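Gripper build, shared workshop, Mendau
Notebook entry, 01/01/2026

Purpose
To check the open position of the two-finger gripper in simulation before the Staris bracket is cut.

Settings
The finger model is revision 2. The wrist view was rendered with flat shading and the close command disabled. Each run was limited to 500 steps. The Latport controller file was loaded unchanged from July.

Observations
The first run stopped at step 400 with a joint limit warning. The limit had been entered in degrees where the file expects radians. The value was corrected and the second run reached its full length. The log holds 1165 lines, most of them repeated contact messages from the finger base. These should be filtered before the log is shared.

The fingers lean slightly inward toward the tips when open, with a wide gap between them and nothing held. The rough dark surface remains visible through the gap. The housing takes up much of the lower view, and colleagues should allow for this when placing test parts.

Wrist view, fingers open:
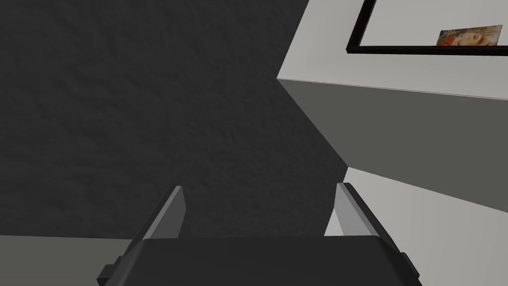 Next steps
Filter the contact messages. Repeat with the close command enabled. Hold the bracket drawing until both logs have been read.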